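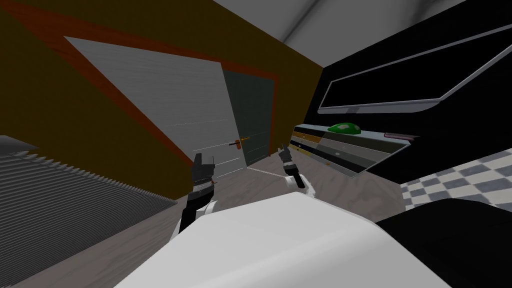
Toka home scene pack: worth the license?

swanepoel_r
Evaluating the Toka scene pack for a two-arm mobile base, parallel grippers. The Triltcombe listing gives 621 furnished rooms with articulated doors and drawers, price 3,642 per seat per year. Anyone running it for door opening?

nutano_dev
Running it since September. Door hinges are fine. Handle collision meshes are convex hulls, so a two-finger grasp closes on air a few millimeters out from the visible surface. We re-meshed 16 handle types by hand. After that, grasping was usable.

gridlock7
Disagree on the hinges. Every door in our build had the same friction value. A policy trained on that learns one pull force. Randomize it yourself or expect trouble on hardware.

nutano_dev
Friction is exposed in the joint config. It is a default, and the docs say to override it.

gridlock7
The docs say it on the last page. For that price I expect sane ranges out of the box.

swanepoel_r
What about camera pose? I need head views with heavy roll, for recovery after the base tips on a threshold.

Annatjie Pretorius
Supported. Camera follows the torso link, so a tilted base gives you a tilted room with no extra setup. Check the near clip plane. Ours was too far out and the forearms vanished when they came up close to the head. Render rate dropped by roughly a third with 2 arms in view and shadows on.

gridlock7
Shadows off, then. They add nothing for door work.

Annatjie Pretorius
They did for us. Depth on plain panels was worse without them.

swanepoel_r
Stereo or learned depth?

Annatjie Pretorius
Learned, single camera.

swanepoel_r
Same here. I will take the monthly seat first and test the handle meshes. nutano_dev, can you share the re-meshed set?

nutano_dev
The license does not allow redistribution. I can post the script.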